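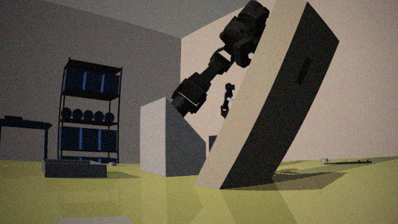 Senga Baird wrote in after my last post to say I was wrong about sourdough starters, and that hers has lived in the back of the fridge since April on one feed a month. She reckons I throw out far too much flour. I've gone back over my notes and she has a point.

My routine for the past couple of years was to feed the starter every morning before work, 40 grams of flour and the same of water, and tip the rest in the compost. I bake on weekends only. So most of that flour did nothing except keep a jar of paste going until I needed it.

I've now been keeping it in the fridge for three weeks. It comes out the evening before I want to mix dough, gets one feed, and sits on the bench overnight. By 9 in the morning it has usually doubled. In the first week it hadn't, so I gave it a second feed and mixed the dough after lunch. The loaf was a bit tight near the bottom but we ate it.

The flour matters more than I expected. I had been using Voneck white because the shop near work carries it in the small bags. It's fine for bread but the starter is slow on it. A spoonful of rye from the bulk bins picked it up straight away. I haven't changed the flour in the loaf itself.

Senga also asked what I do with the discard now. There is much less of it, for a start. I keep a second jar in the fridge door and when it's half full I make crumpets. My neighbour puts hers in pikelets with a mashed banana, which I didn't like much, although the kids went back for more.

A few people asked about the grey liquid that collects on top. I've had it in both jars. I pour it off if there's a lot and stir it in if there isn't, and I couldn't taste any difference in the loaf. If you see pink or orange streaks, or fuzz, bin the lot and start again. I lost one that way two summers ago when I left it on the windowsill over a long weekend away.

I've dried some as a backup as well. Spread it thin on baking paper, leave it until it snaps, then crumble it into a clean jar with a lid. Mine is in the pantry behind the rice with the month written on it. I haven't tried bringing it back yet.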